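Filed under: Grippers & End Tools > Troubleshooting > Slips and Drops

Fixing a hand-held gripper that drops socks (and other thin stuff)

Short version: if your fingers close fine on a box but let go of a sock halfway up, check pad gap, then pads, then pivot screws. In that order. I did it backwards and lost a Thursday.

What it looks like when it goes wrong. You squeeze, fingers close, sock lifts a few inches, then slides out cuff first. Log says grip OK. Log is wrong — on our Dristum units it only knows the linkage reached its stop, it has no idea if there's cloth in there. Fault code 254 shows up only if the linkage stalls before the stop, so a sock never trips it.

Before you touch anything: power off, unplug the lead, wait for the light to go out. The linkage arms scissor past each other and will take skin. I got pinched on the second day and I knew better.
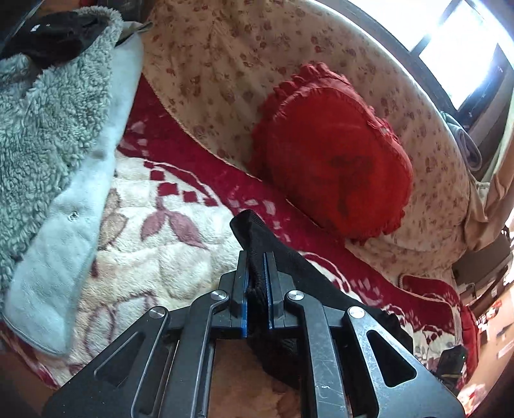
Kerttu Mäkelä
Bench tech, Gatchalian workshop

Step one, pad gap. Close the fingers empty. Blue pads should touch the whole length. Hold it up to a window, any daylight between them and your gap is off. Ours touched at the base and not at the tips, so thick fabric held and a sock cuff didn't. Loosen the stop nut, quarter turn in, tighten, check again. Dont go past a half turn total or the motor sits there pushing on itself and gets hot.

Step two, pads. Wipe both with a damp cloth, no solvent. Fleece is the worst for this, lint packs onto the pad face and then it's basically felt on felt. If a pad is shiny or lifting at a corner, replace. Always replace both, never one. Let the glue sit overnight, I mean it. The Drovero sheet says two hours and I've had them peel at 3.

Step three, pivot screws. Snug, then wiggle each arm by hand. Side to side play means a loose screw or a worn bushing. Tighten a little at a time and open and close between each. Too tight and the arm drags — one finger arrives late and twists the cloth out. Scuffs on the arms are fine, ignore them. A burr on an edge is not fine, file it off.

Step four, test on real stuff. A foam block tells you nothing. Use a knit sock on a blanket, soft on soft, so you find out if it grabs the blanket too. Pick by the ribbed cuff first, then by the loose part. Lift, hold, shake a bit. If the blanket comes up with it you are going in too deep, back off and pinch higher.

Still dropping? Swap the finger set, part 3253, both fingers. A bent finger is hard to see by eye, lay it on flat glass and it'll rock. We had one from the Dasberg batch that was bent right out of the bag.

Write down which unit and what you changed. Tape on the handle is ok. Last time three of us adjusted the same stop nut in one afternoon and we had to start over form zero.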